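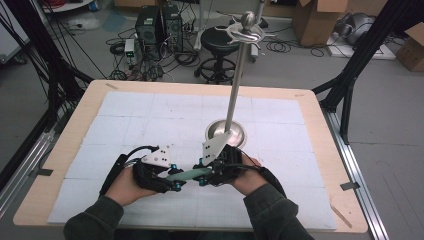
Handheld Gripper Sessions: Frequently Asked Questions
Last revised November 16, 2025. Maintained by Clémence Pruvost for the Jilirow demonstration group.

General

Who are these rules for?
Anyone who picks up a pair of grippers at a Jilirow bench, including people who have done it before and feel the rules were written for someone else. Most of them were written after watching the people who had done it before.

Do I need to read the whole page?
Yes. It is shorter than the incident form.

What is the difference between a rule and a recommendation?
A rule says "must" and will get your session thrown out. A recommendation says "should" and will get you a note from Lionel Picard. Opinions differ on which is worse.

Before you start

How should the straps fit?
Snug enough that the gripper turns when your wrist turns, loose enough that you can still feel your fingers at the end of an episode. If you have to squeeze to keep the thing from sliding, stop and refit it. Sliding shows up in the data as a small, mysterious drift that somebody in Deden will spend an afternoon blaming on the software.

Can I wear my own sleeves?
Plain long sleeves are fine. Cuffs must end behind the straps. No bracelets, no watches, no dangling drawstrings. Pick one top and keep it on for the whole session. We once had a batch in which the operator changed sweaters between every episode, and we still don't know why.

Where does the cable go?
Back along the forearm, with enough slack to reach the far side of the board. Do a full reach with both arms before you record anything. If the cable pulls tight, it is too short. If it lands on the object, it is too long. There is a length in between, and finding it is your job.

May I clean the white plates?
Dry cloth only. The plates carry printed marks and the marks matter. Ysaline Gaillard keeps the spares and will want to know what you used on the old one.

The tape on the table looks scruffy. Can I peel it off?
No. Please also leave the pencil marks on the board alone. If you think a mark is wrong, write that in the log and let the next calibration settle it.

During the session

How do I hold a long object with both grippers?
Close one side first, then the other, then wait a beat before lifting. Keep the object level unless the task card says to tilt it. Move both hands at the same speed. Your two arms have been cooperating for years, so this should be easy, and yet we have 189 rejected episodes in which one of them clearly left early.

How fast should I go?
Slower than you would at home, faster than you would in front of a surgeon. If you are holding your breath, you're going too slow.

Am I allowed to lean a gripper on the stand?
Brief contact is allowed when the task calls for it. Resting your weight on the stand is not. A stand that moves during an episode must be put back on its mark before the next one starts, and the episode gets flagged.

I dropped the object. Do I delete the episode?
Never. Flag it as a failure, put the object back, and carry on. Failures are useful. Deleted failures make us look much better than we are, and then the Sisay review asks how we did it.

Can I use my fingers to fix a bad grip?
No bare hands in the work area between the start tone and the end tone. Set the object down, regrip it with the grippers, and keep going. If that can't be done, end the episode.

How long can I work without a break?
Stop after 3 task cards or when your wrists complain, whichever comes first. Wrists are not required to give a reason.

The room

What about the cables on the floor?
Walk around them, never over them, and don't roll a stool across them. Anything that crosses the route to the door must be covered or moved before people come in. "I know where they are" does not count as a cable cover.

Who can stand near the bench while I work?
One observer at most, outside the rails. Observers don't hand you things, point at things or offer encouragement during an episode.

Paperwork

Which version of the rules applies to older recordings?
The one in force on the day of recording. The 382 episodes made under the February draft stay valid, apart from the ones using the Dutov strap kit, which Eugénie Collet is still rechecking. Please don't ask her how it's going.

Who signs off a session?
2 people: the operator and someone who wasn't the operator. Signing twice in different pens has been tried.

How do I propose a change?
Write to Maëlys Renaud with the rule, your replacement wording, and an episode that shows the problem. Proposals that consist only of the word "why" are kept in a separate folder.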